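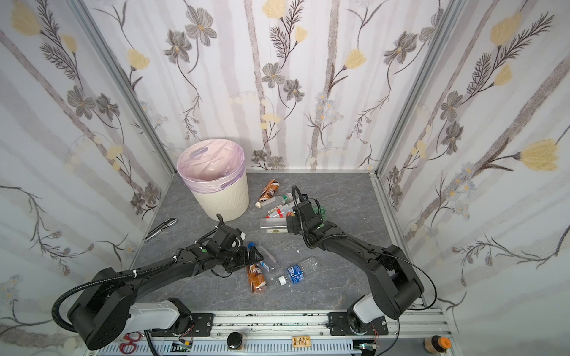
Questions people keep asking about the tidy-up project
Last updated 22/08/2020

So what are the two arms supposed to do?
Clear the floor into the bin. That's the whole job! Bottles, wrappers, caps, all the small annoying stuff. We call the task Stallon (it was the name of a folder and it stuck). I drive the arms by hand to record runs, then we train a policy on the recordings and let it try the same kind of mess by itself.

Why is the wallpaper so busy?
I get this one more than any other. Our first version, Solholm, was trained in front of plain white walls and it was great right up until we changed the walls. Now we swap the panels every so often, and the flowery birch one is my favorite. The policy has to learn that big petals and yellow tulips aren't things to pick up.

Is everything on the floor trash?
Nope! A utility knife isn't trash, and neither is any other tool that ends up in there. We leave those in on purpose and the arms should work around them. If a run puts a tool in the bin, it's scored as a fail, even if every bottle went in beautifully.

How much data did you use?
We recorded 1,000 runs and kept 594 for training. The rest had something wrong with them, mostly me getting tired and fumbling a grasp, plus a bad stretch in January when one of our time stamps drifted and I didn't notice for way too long.

And how well does it work?
Depends what you count. We tested on 50 layouts the policy hadn't seen, with 282 pieces of trash between them. Big bottles go well. Clear ones lying on their side are harder, and the gray marbled floor doesn't help, since you can see it right through the plastic. Flat little scraps and caps are still our worst category by a long way.

Do both arms work at the same time?
They can. There's one policy for both, so they aren't taking turns by any rule we wrote. It does tend to favor whichever arm is closer, and sometimes they both go for the middle of the floor and hesitate there (painful to watch). Hedlund, the next version, adds a small penalty for that.

Can I use the recordings?
Yes, once we've finished cleaning up the labels. They'll go on the Itmont downloads page with the training code. Please read the notes file first, because the gripper values are stored in a slightly odd order and I'm not renaming them now.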